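Ticket 125: Label printer at Parkthorpe stockroom skips every second label
Opened: 05/07/2025
Status: Closed
Product: Eltach desktop label printer

Reported problem
Printer feeds one good label, then one blank, then stops with the amber light on. Started after the new rolls came in. Restarting the printer and the PC made no difference.

Step 1. Ran the self-test with the USB cable unplugged. Same skipping, so the Guven stock software was ruled out.

Step 2. Cleaned the gap sensor with a dry swab. No change.
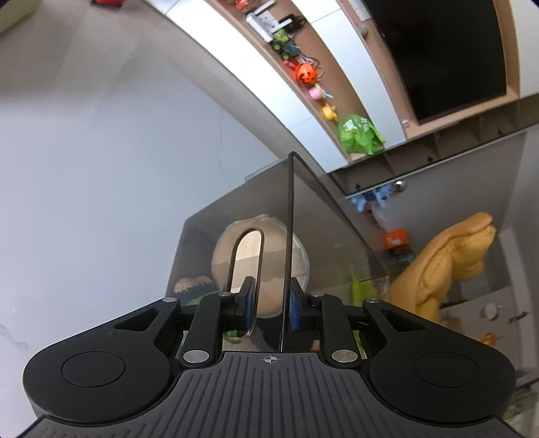

Step 3. Checked the label size in the driver. It was still set for the old rolls we used until March. The Jaidee rolls have 700 labels and a shorter label, 23 mm high. Changed the height to 23 and saved it as the default.

Step 4. Ran the sensor calibration from the driver menu. Printed 17 labels in a row with no blanks.

Step 5. User sent a full batch from Guven. No skips, light stayed green.

Notes
The second PC has its own copy of the driver and needs the same change. Separate ticket opened for that.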